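Home About Our Work People Careers Contact

About Stondia

3 min read

Stondia records and prepares examples of everyday handling tasks for teams that train robots. The company was founded by Anneli Nurmi and Chiến Dương, who continue to direct its work from two sites, Kemppainen and Irkano.

A learning system can only be as dependable as the examples it is given. Our operators guide a robot through a task, repeat it with the objects placed differently, and record each attempt in full. Attempts that fail are kept and marked as such. Our object library holds 757 household items, selected for differences in shape, weight and softness, and includes toys, cleaning supplies and natural materials.

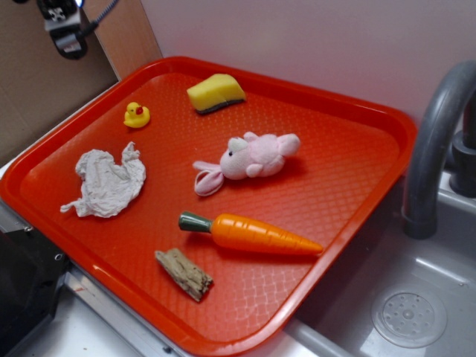
Each task is described in a written plan before recording begins. The plan names the objects to be used, the starting arrangement and the result that counts as complete. A second member of staff reviews every recording against the plan, and recordings that depart from it are returned with a note to the operator.

Stondia employs 75 people, most of them operators and reviewers. New operators train for nearly 2 weeks before their recordings are accepted. The current catalog, released to partners under the name Skornilent, covers 191 tasks and is revised every July.

Inquiries from research groups and manufacturers may be sent through the contact page.

Related
How we review a recording
Skornilent: terms for partners
Working as an operator at Irkano
Visiting the Kemppainen site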